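About Us

Hi, I'm Zuweira Abubakari, and welcome to Dumora! If you've ever stood in a craft store aisle at nine at night trying to work out whether felt or foam makes a better dragon tail, you're my kind of person (it's foam for the spikes, felt for everything else, and we can argue about it in the comments).

Dumora is a small shop and pattern studio for people who make their own party decorations. Garlands, paper lanterns, table toppers, cake flags, photo backdrops, the giant number in the corner that every one-year-old tries to eat. I design the patterns, cut the kits and answer the emails, so if you write in, you get me.

How it started

The whole thing began with my niece's second birthday. She wanted an ocean party and I had a roll of blue crepe paper, a glue gun and way too much confidence. I made a jellyfish garland that was meant to be three feet long and ended up going down the hall and into the bathroom. Her mom put it on her page, her friends asked for the template, and by the end of that week I'd emailed it to 50 people I had never met.

I had no plans for a business at that point! I was working the front desk at a dental office and making paper fish on my lunch break. But the requests kept coming, so in February I put up a little website with two patterns on it, the jellyfish and a cactus, and crossed my fingers. 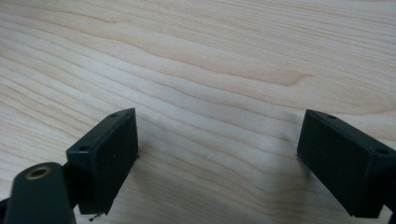

The cactus flopped. I still love it and it's still for sale, if you want to make a designer very happy. The jellyfish paid for my first cutting machine, and after that came the woodland set, the outer space set and the taco set, which remains our best seller by a mile. Today there are 93 patterns in the shop and a notebook full of ones I haven't gotten to yet.

What we make

Most of what we sell is printable. You buy the pattern, download it, print it at home and cut it out with regular scissors. If you have a cutting machine, every pattern comes with those files too, at no extra charge.

For folks who'd like the cutting done for them, there are the Burnamero kits. Those come in a flat box with all the pieces, string, sticky dots and a sheet of instructions that I've tested on my brother, who is not crafty and will tell you so. If he can put it together before the pizza gets there, it goes in the shop.

We've also got Ayaaba, our line of reusable fabric bunting. It's sewn in small batches, it goes through the washing machine just fine, and you can put it away and hang it up again next year. The fabric comes from the end of the roll most of the time, so when a color's gone, it's gone. Sorry in advance to everyone who missed the mustard yellow!
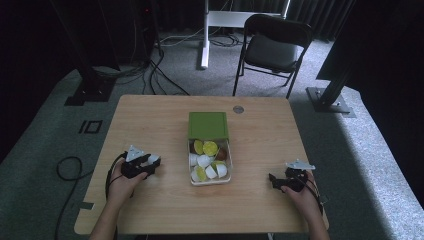 Where to find us

We moved into our studio in Brillwood in December 2019, and before that it was all done in my spare bedroom, with boxes stacked up to the light switch. The studio isn't a regular store, but you can pick up your order there if you set up a time first. I also run make-and-take evenings whenever I can fit them in. They fill up fast, so get on the newsletter if you want a seat. There are 2,000 of you on it already, and I read every single reply, even if it takes me a few days.

Custom orders are open most of the year. Send me your theme, your date and a rough idea of the space, and please, please measure the wall before you write!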